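Voltcombe Beach Lodge – Guest Area Safety Walk-Through
Date of inspection: 16 Oct 2024
Areas covered: arrival, main pool, beach path, Jalulell Wing (ground and upper floors), Pleltlow dining terrace, boat jetty
Last full inspection: September
Ratings: OK / Needs attention / Fail

1. ARRIVAL AND RECEPTION

Driveway lighting – OK
All lamps working. The one by the luggage ramp has a cracked cover but is still sealed.

Entrance steps – Needs attention
Nosing strip lifting on the second step, left side. Re-glue or replace. It was taped after the September inspection and the tape has worn through.

Fire exit behind the bell desk – OK
Clear. Opens fully. Sign lit.

First aid kit – OK
Sealed and in date. Burn dressings expire before the next inspection, so order them now.

2. MAIN POOL

Depth markings – OK
Readable from both sides. Repainted since last time.

Pool gate – Fail
Does not self-close from the half-open position. The hinge spring is weak. This was rated Needs attention in September and has gotten worse. Replace the spring, do not adjust it again. Until that is done the gate has to be staffed whenever the pool is open.

Life rings and reach pole – OK
Both rings in place. Rope on the north ring is faded but sound.

Chemical store – Needs attention
Locked, vented, and signed. Acid and chlorine are on separate sides. The spill kit is missing its gloves.

Pool deck surface – OK
Algae starting near the outdoor shower. Add that corner to the weekly scrub.

3. BEACH PATH

Length walked: 400 yards, from the pool gate to the sand.

Surface – Needs attention
Roots have pushed up the pavers at the second bend. It is a trip hazard after dark. Lift and relay, or ramp with sand mix for now.

Handrail at the steps – OK
Solid. Some rust at the base of the last post.

Coconut palms – OK
Trimmed before the inspection. The palm nearest the towel hut still leans over the path and should be looked at by the tree contractor on the next visit.

Flag pole and swim warning board – OK
Board gives the flag meanings in plain words. The red flag is torn and will not last another windy season.

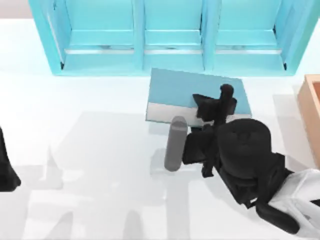
4. JALULELL WING

Smoke alarms – OK
All guest rooms and both corridors tested. One unit on the upper floor chirped on test and had its battery changed on the spot.

Balcony railings – Needs attention
Room 325: the top rail moves when leaned on. The anchor bolt has corroded. Room taken off sale until repaired. Check the neighboring rooms with a torque wrench, since a hand test will miss the early stage of this.

Corridor width – OK
No carts parked in the corridors at the time of the visit. Housekeeping has moved the spare cribs to the linen room.

Bathroom grab bars – OK
Firm in all accessible rooms.

Hot water temperature – Needs attention
Slightly over the limit at the taps closest to the boiler. Mixing valve to be reset and rechecked after a full day.

5. PLELTLOW DINING TERRACE

Gas shutoff – OK
Labeled and reachable. Kitchen staff on shift could find it without help.

Extinguishers – Needs attention
Gauges in the green. The wet chemical unit by the fryer is hanging behind an apron hook. Move the hook.

Umbrella bases – OK
All weighted. Staff close the umbrellas at the end of lunch service – keep doing this.

String lights over the terrace – Fail
Indoor-rated extension lead in use outdoors, with the joint lying on the planter. Unplugged during the inspection. Do not reconnect until a weatherproof outlet is fitted. Quote from the electrician is 900, including the outlet and new cable.

6. BOAT JETTY

Load sign – OK
Decking – Needs attention
4 boards soft at the seaward end. Area roped off.

Life jackets, Gbeho snorkel boat – OK
Child sizes restocked. Whistles attached to all. Two jackets had wet straps from the morning trip and should be hung, not folded.

Ladder – OK
Bottom rung has barnacles. Scrape.

ACTIONS BEFORE NEXT VISIT

Pool gate spring – urgent
Terrace outlet and cable – urgent
Balcony rail, room 325, plus check of neighboring rooms – urgent
Jetty boards
Entrance step nosing
Path pavers at second bend
Mixing valve reset
Gloves for the spill kit, burn dressings, red flag

Urgent items need a photo and a signed work slip sent to the duty office. The rest can be closed out in the maintenance log.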